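Workshop Tips: Comparing Grippers on a Small Two-Arm Bench

Swapping fingers on a pair of bench arms takes ten minutes. Finding out whether the new ones are any better takes a lot longer, and most of the wasted time comes from changing too many things at once. These tips come from running the Vivmont fingers against the Gradavine set on the same two arms, same controller, same table. Total so far is 3,297 picks, of which 1,568 were with the Gradavine fingers.

Use cheap play fruit

A bag of artificial fruit gives you small round things, long things, heavy-looking things that weigh nothing, and one bunch of grapes that will upset any finger design. Real fruit bruises and changes through the week, so Monday's numbers don't compare with Friday's. Wash play fruit in dish soap before first use. The new pieces have a film on them that makes every finger look bad.

Pick one container and keep it. A bowl with a wavy rim is harder than a straight-sided one, and that's useful. The low spots let a finger in and the high spots catch it.

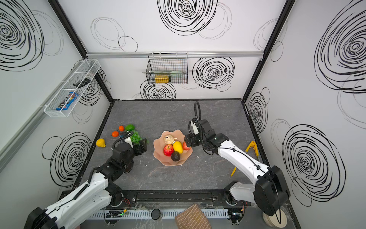 Both arms at work, one by the grapes and one reaching over the rim for the peach.

Test both arms, but score them separately

Two arms of the same model are never quite the same. Put the same fingers on both and run the same easy piece 80 times per side before you compare anything. If one side is clearly worse, check the mounting screws on the base first, then the finger screws, then the cable. Ours was the cable. It was clipped too tight at the elbow and tugged on the wrist at full reach.

Leave slack at the wrist. A loop that stands up above the gripper looks untidy but it moves freely. Clip the rest of the cable along the links and check the clips when you change fingers.

Set the opening width for the piece

Most controllers ship with the gripper opening all the way before each pick. In a full bowl that shoves the neighbors around. On the Plernitz controller the opening is a separate setting from the speed, two screens down, and it goes back to full after a restart. Write your value on tape and stick it to the housing.

For small pieces near the rim, open just wider than the piece and come down at an angle. Straight down works better in the middle of the bowl.

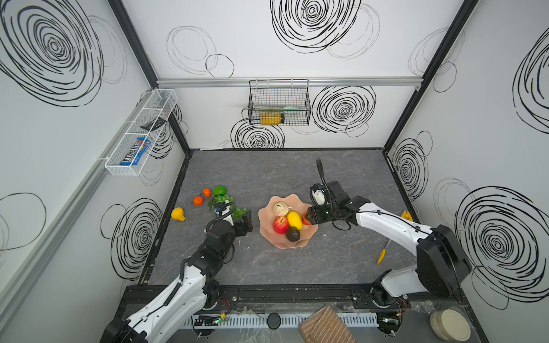

Small red-orange piece held between the fingers at the right edge of the bowl.

Go slow on the close. A fast close makes round pieces pop out upward, and then you are on the floor looking for a lime. Half speed cost us very little time over a session and saved a lot of resets.

Check what the wrist camera sees before you bolt it down

Hold the camera in place with tape, close the gripper on something, and look at the picture. You want both fingertips, the piece between them and as much of the bowl as you can get. If the housing is too far forward you lose the fingertips. Too far back and the gripper body takes up half the view.

Do this with a tall piece as well as a small one. Eggplant is a good check - it sits high in the fingers and shows you whether the camera still has a view past it.
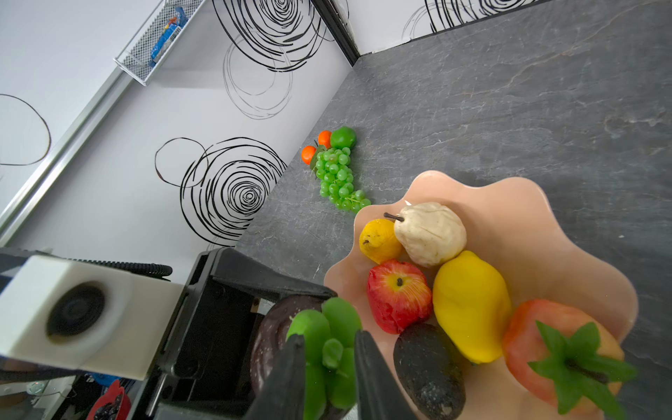 Eggplant in the fingers, leafy cap up, with the fruit bowl beyond.

Retape and recheck after every finger swap. The Gradavine fingers are longer than the Vivmont ones, and the camera had to come back on its bracket each time.

Wipe the lens with a dry microfiber cloth. Glass cleaner leaves a haze that you won't notice until evening light hits it.

Fill the bowl last

Start with three or four pieces and work up. A pile is a different test from a single layer, and if you start there you won't know whether the fingers or the clutter caused the miss. Keep a separate tally for full-bowl picks. We have 106 of those so far, all with wide fingers, and it isn't enough to call a winner.
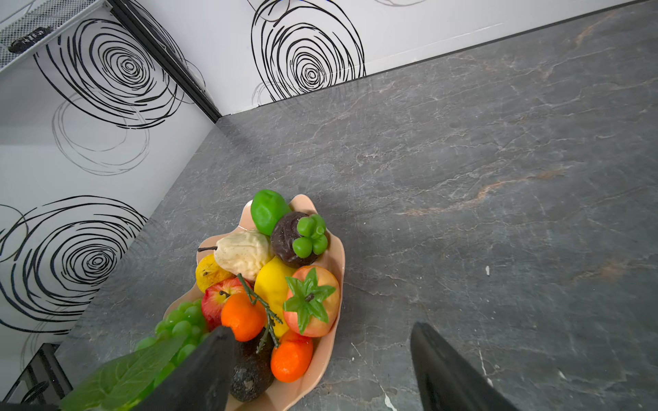 Grapes need their own line on the tally sheet. Decide ahead of time whether a pick by the stem counts. We count it if the whole bunch leaves the table and stays up for a slow count of three. Leaves and twigs are the other nuisance, and a wide finger will trap one against the rim if it gets the chance. Trimming them makes the numbers nicer but it also makes the test easier, so either trim before the first run or leave them alone for good.

Finger pads

Pathak stick-on pads gave a better hold on the smooth pieces and a worse one on anything with texture. They pick up dust fast. Clean them with a damp cloth at lunch and again at the end of the day, and let them dry before closing the gripper. Replace both pads together, even if only one looks worn.

Old pads peel off more easily if you warm them with a hair dryer on low. Keep it away from the camera.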